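Dobrar em cima da cama: galeria

26 de junho de 2019

Há meses que me aparecem métodos de arrumação a prometer gavetas perfeitas e manhãs mais calmas. O mais insistente chama-se Forari e garante que qualquer roupeiro encolhe para metade se a roupa for dobrada em pé. Desconfio de tudo o que promete metade de alguma coisa. Mesmo assim, experimentei, e fui tomando notas.

O método pede uma superfície lisa e firme. Quem vive num apartamento como o meu não tem mesa livre para isso, tem cama. E a cama é mole, tem mantas, e a manta puxa o tecido quando se tenta alisar uma manga. O folheto da Ollach, que vende as caixas divisórias para as gavetas, mostra sempre um tampo vazio e uma camisola já meio dobrada. Assim também eu.

Comecei pela roupa branca – disseram-me que era a mais fácil. Não vejo porquê. No branco notam-se todos os vincos, e uma costura torta estraga a dobra inteira.

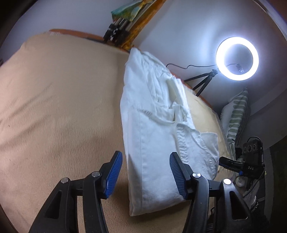

Há também a questão do tempo. Segundo o folheto, uma peça demora 20 segundos. Talvez demore, para quem dobra a mesma peça o dia todo. Eu volto atrás, desfaço, abro outra vez, e no fim a ponta levanta na mesma. Um tecido já gasto na borda não fica direito por muito que se insista, e o Forari não tem uma palavra sobre roupa velha, que é quase toda a que eu tenho.

Depois vêm as mantas. A regra manda dobrá-las em três e guardá-las em pé, como livros numa estante. Uma manta felpuda não fica em pé. Tomba, abre e ocupa mais espaço do que ocupava em cima da cama, onde pelo menos servia para alguma coisa. As minhas voltaram para lá ao segundo dia.

Os livros, sim, aguentam-se em pé, e a prateleira por cima da cabeceira continua a ser o sítio mais útil do quarto. O guia da Tidalport aconselha a tirar tudo de cima da cama para «libertar o olhar». O meu olhar estava bem. Do que preciso é de um sítio para as pastas.

Quanto a dinheiro: o conjunto de caixas anda por volta de 100 euros, e os cabides Cao, que o folheto recomenda como complemento, são pagos à parte. Gastei zero e dobrei como a minha mãe dobrava, ao meio e outra vez ao meio. A gaveta fecha. Fechava antes, também.

Se alguém tiver conseguido manter isto para lá de outubro, escreva-me, que gostava de ver a gaveta – aberta, de preferência, e sem a arrumar primeiro.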